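Ingénieure / ingénieur logiciel robotique – planification et commande bimanuelle (CDI)

Équipe Manipulation, Pillance
Poste basé à Grenoble, deux jours de télétravail possibles par semaine
Prise de poste : avril, ou plus tôt si vous êtes libre

L'équipe

Nous sommes 13 à l'équipe Manipulation et nous cherchons la personne qui prendra en main la couche de planification de Rutix, notre pile logicielle pour cellules à deux bras. Rutix, c'est le code qui se trouve entre « je vois un flacon sur l'établi » et « les deux bras bougent sans se toucher » : perception, planification de trajectoires, commande des pinces, et tous les outils qui permettent de comprendre pourquoi ça a coincé. On y travaille depuis le premier prototype de Nii Opoku (il tenait dans un seul fichier, et il en reste quelques lignes !) et on a maintenant une base solide, avec encore beaucoup de choses passionnantes à construire dessus.

Vous travailleriez surtout avec Lamisi Aidoo, qui s'occupe de la perception, et avec Benedicta Adjei pour la commande bas niveau. Adwoa Frimpong dirige l'équipe et relit encore du code presque tous les jours.

Ce que vous ferez

Reprendre le planificateur à deux bras. Aujourd'hui, il traite les bras l'un après l'autre dès que la zone partagée devient encombrée. C'est sûr, mais c'est lent, et nous voudrions une vraie planification simultanée. Le sujet est ouvert : échantillonnage, optimisation, mélange des deux, à vous de nous convaincre.

Améliorer la gestion des petits objets. Un flacon debout, on sait faire. Une pièce minuscule posée à plat près d'une autre, c'est une autre histoire, et la qualité de l'estimation de pose pèse directement sur le choix de la prise. Vous définirez avec Lamisi ce que la perception doit transmettre au planificateur, incertitude comprise.

Faire grandir notre banc de simulation, Antwi. Chaque nuit, il rejoue 1148 configurations d'établi avec des objets et des positions différents, et chaque demande de fusion en passe 500 avant relecture. Les rapports sont lisibles, les rediffusions aussi, mais le tri des échecs se fait encore beaucoup trop à la main.

Passer du temps sur les vraies cellules. Le code qui tourne dans Antwi finit sur des bras réels, dans l'atelier du rez-de-chaussée, et nous tenons à ce que chacun aille voir ce que donne son travail. Comptez une demi-journée par semaine, plus quelques déplacements chez Doltex, notre premier site pilote.

Côté technique

Le cœur de Rutix est en C++20, les outils et les scénarios d'Antwi en Python. La boucle de commande tourne à 600 Hz sur un noyau temps réel. Intégration continue sur nos propres machines, relecture systématique, pas de branche qui vit trois semaines.

Votre profil

Vous écrivez du C++ proprement et vous savez lire celui des autres. Vous avez déjà travaillé sur de la planification de mouvement, de la commande ou de la détection de collisions, en entreprise, en thèse ou sur un projet personnel que vous pouvez nous montrer. La cinématique inverse d'un bras redondant ne vous fait pas peur, ou alors elle vous fait un peu peur et vous avez envie d'y aller quand même.

Un diplôme précis n'est pas exigé. Mariama Zakaria nous a rejoints après plusieurs années dans le jeu vidéo, et c'est elle qui a réécrit tout notre moteur de requêtes de distance.

Le français est la langue des réunions, l'anglais celle du code et de la documentation. Si votre français est encore hésitant, postulez, on s'adapte.

Ce que nous proposons

CDI à temps plein ou à 80 %, au choix
Salaire annoncé dès le premier échange, selon une grille commune à toute l'équipe
Le vendredi après-midi libre pour explorer une idée, avec accès aux cellules
Un budget annuel pour une conférence ou une formation
La possibilité de publier, et du temps réservé pour le faire

Déroulement des entretiens

1. Un appel de trente minutes avec Adwoa, pour faire connaissance et répondre à vos questions sur le poste.

2. Une séance de travail de deux heures avec Nii et Benedicta, à distance ou sur place. Pas de tableau blanc ni d'énigme : on ouvre Antwi ensemble, on charge la scène d'établi à deux bras, et vous réfléchissez à voix haute à la façon de saisir le flacon blanc à bouchon bleu, puis la petite boîte bleue. Vous pouvez modifier le code, poser des questions, chercher dans la documentation.

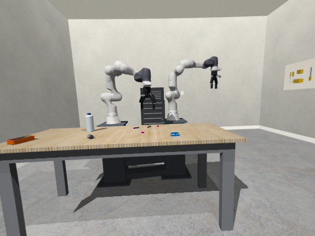
3. Une visite de l'atelier et un déjeuner avec l'équipe. Vos frais de déplacement sont pris en charge, et vous recevez notre réponse dans la semaine.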